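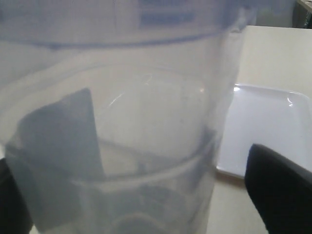 Ulness Lab Services has changed how it looks after the robot arm on its container-handling bench, after a spell in which the gripper kept squeezing cloudy plastic vessels out of position. The company said the cell went back to its normal schedule on Monday.

The bench arm picks up large frosted containers and moves them between stations. It has a two-finger gripper with padded tips and a small camera mounted near the wrist. Staff began logging missed grips in February, when the arm would close on a container and stop with a force warning, or let it turn slightly as it was lifted.

Technicians first suspected the camera, because cloudy plastic gives it little to work with. Edges look soft and a bright reflection can be read as the side of the vessel. They wiped the lens, ran the camera check and found it was reading correctly. The fault was in the fingers. One pad had worn down more than the other, so the gripper was closing off center and pushing each container to one side before the second finger made contact.

Both pads were replaced with parts from Hennessy, the shop that supplies the cell's spares. Pads are now changed as a pair, even when only one shows wear. The old pair had been in place well past the 200 hours that Ulness now sets as the limit.

After the change, the arm was recalibrated using a container on the table. The technician jogs the gripper down by hand control until the fingers sit on either side of the vessel, then closes them at the lowest force setting and checks that both touch at the same time. If the container slides, the center point is adjusted in the Flukex control software and the step is repeated. It took 4 tries to get it right.

The force limit was also lowered. It had been raised over the winter to stop containers from slipping, which hid the worn pad and put more strain on the finger mounts. One mounting screw was found loose and was tightened with thread locker.

A new routine is posted at the cell. At the start of each shift, the operator wipes the pads with a damp lint-free cloth, lets them dry and runs 5 test grips before any work is loaded. The camera lens is cleaned at the same time. Once a week, the finger screws are checked with a torque driver and the pad thickness is written in the log. Solvent wipes are no longer allowed on the pads, as they harden the surface.

The overhead lamp on one side of the bench has been turned down to cut glare on the plastic.

Ulness runs the same model of arm in its Zuson building, where it handles smaller jars. Those pads will be inspected during the next planned stop, which is expected to last 8 hours.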